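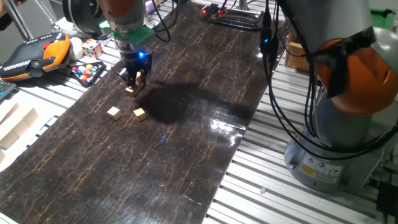 I've been meaning to write about my grandmother's recipe cards for ages, and it's December, and the kitchen smells like cardamom, so let's go. Get a drink, this one wanders a bit.

She left 78 of them in a tin that used to hold crackers. Some are typed, most are in that slanted handwriting I could pick out anywhere, and a good handful are on the backs of envelopes from the Poretti bakery, where she worked the counter before my mother was born.

The trouble with her cards is that she wrote them for herself. "Flour until right." "Bake as for the other one." Which other one, Grandma?? I have spent whole evenings on that question and I still love her dearly.

So last winter I started cooking my way through and writing down what I did. Grams, minutes, pan size, all of it. My rule is that a card isn't finished until I've made it twice and somebody else has eaten it.

I'm at 13 finished cards. That sounds slow, and it is, but one of them was a yeast braid that took me most of a month — I kept killing the dough by putting the bowl right on the radiator.

The braid, for anyone who wants to try: 500 grams of bread flour, one egg, a stick of soft butter, a cup of warm milk, a packet of yeast, a third of a cup of sugar, a teaspoon of salt and more cardamom than you think is sensible. Let it rise slowly. Overnight in the fridge is lovely.

My old neighbor Lutz Sperling grew up eating something very close to it, and he told me to brush it with cold coffee and sugar while it's still hot from the oven. I was doubtful. I've done it every time since, and the crust comes out dark and sticky and a tiny bit bitter, so good!

A few of you asked about keeping the cards safe. I scanned both sides of each one, because she liked to put gossip on the back. One says only "Mrs. Edwards brought hers again, dry." I laughed until I had to sit down.

The originals went back in the tin, in the same order she kept them, which follows no system I can work out. Soup, then fudge, then a cure for hiccups.

Next up is a plum thing with no title and no oven temperature. If your family made a plum cake with a crumbly top and sour cream in the bottom layer, please tell me how hot and how long. I have the plums thawing already.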